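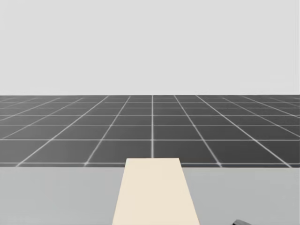 La perspectiva lineal con un punto de fuga supone un plano del cuadro paralelo a una de las caras principales del espacio representado. Las rectas perpendiculares al cuadro concurren en el punto principal P; las paralelas al cuadro conservan su dirección. En un suelo embaldosado, la retícula permite leer la profundidad: las baldosas próximas resultan anchas y las lejanas se comprimen en franjas cada vez más bajas. La altura aparente de cada fila decrece según la ley de la sección 2.

2. Ley de disminución

Sea d la distancia del ojo al cuadro, h la altura del ojo sobre el plano geometral y z la profundidad medida desde el cuadro. La distancia vertical entre el horizonte y la imagen de un punto del suelo es

y = h · d / (d + z)

Con d = 200 y h = 100 (en cm), un punto situado a z = 200 se proyecta a 50 por debajo del horizonte. Duplicar z no reduce y a la mitad; compruébese con z = 400. La relación de mitades solo se cumple respecto de d + z.

3. Figuras planas sobre el geometral

Un rectángulo con dos lados perpendiculares al cuadro se proyecta como trapecio. El lado menor corresponde al extremo lejano. Si el rectángulo está centrado respecto de P, el trapecio es isósceles.

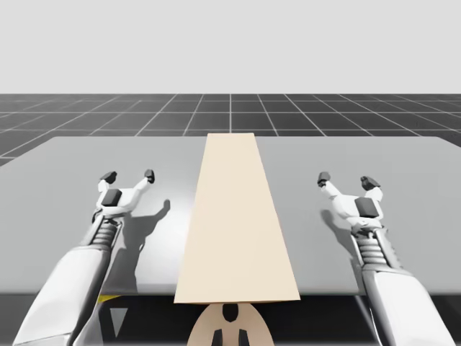

Fig. 2. Tablero liso de color beige: contorno trapezoidal, con el extremo estrecho al fondo.

Para restituir la longitud real del lado que fuga se emplea el punto de distancia D, situado sobre el horizonte a una distancia d de P. La diagonal trazada desde D corta la línea de tierra en el punto buscado. El método de Thaler (apuntes de mayo) usa dos diagonales y es preferible cuando D cae fuera del papel.
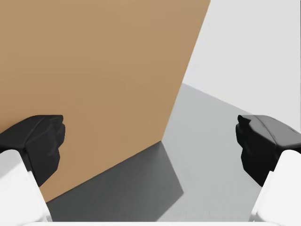 4. Ejercicios

4.1. Dibujar una retícula de 6 por 6 módulos con d = 200 y h = 100. Indicar P, D y la línea de tierra.

4.2. Deducir la ley de la sección 2 por semejanza de triángulos.

4.3. Repetir 4.1 con P desplazado a la derecha. Señalar qué longitudes no varían.

Entrega: jueves, en papel, a S. Auer. Las láminas sin línea de horizonte no se corrigen.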